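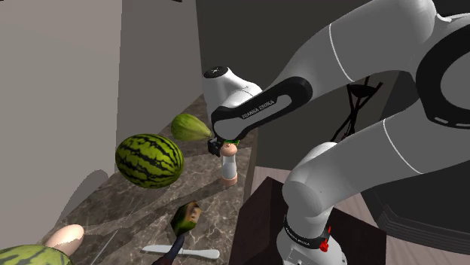
Student Projects / Robotics / Interviews

Carolina Pacheco teaches the afternoon robotics class at Baptista, a two-semester course with 28 students this year. Most of them had never programmed an arm before January. They still haven't touched a real one.

"We do it all in simulation," Pacheco said. "A student can drive the gripper straight through the counter at four o'clock and start over a minute later."

The spring project is called Okodine. Each team gets a kitchen counter, a simulated Franka arm and a mix of things to pick up, from a whole watermelon to a small upright figure with a painted face. The program has to choose a target, bring the gripper in over it, close and lift.

Nestor Barredo, a second-year student, leads the team working on the figure. He said he asked for it.

"Everybody thinks the melon is the hard one, and for lifting it is, it's wider than the fingers open," Barredo said. "But the little guy stands up on a short base. If you come down a bit off center you hit the head and it goes over."

His team now has the arm stop above the head before it comes down the rest of the way. They ran 400 attempts with the first version and got 142 clean lifts. Most of the misses were tip-overs.

"I watched a lot of those," he said. "After a while I just read the log."

Other teams are working on the gourd and on a flat white utensil that lies on the marble. Pacheco said the utensil group has had the slowest semester — the fingers keep pressing into the counter before they get under the edge of it.

She grades the written log as well as the result. Barredo's is almost 34 pages long, and he said a good part of it is about shadows, which threw off his team's first attempt at finding objects by color.

The class plans to move the code to a real arm next year. Barredo has signed up for that section and wants to keep the same figure.

"Somebody would have to make one first," he said.

12 shares | 3 comments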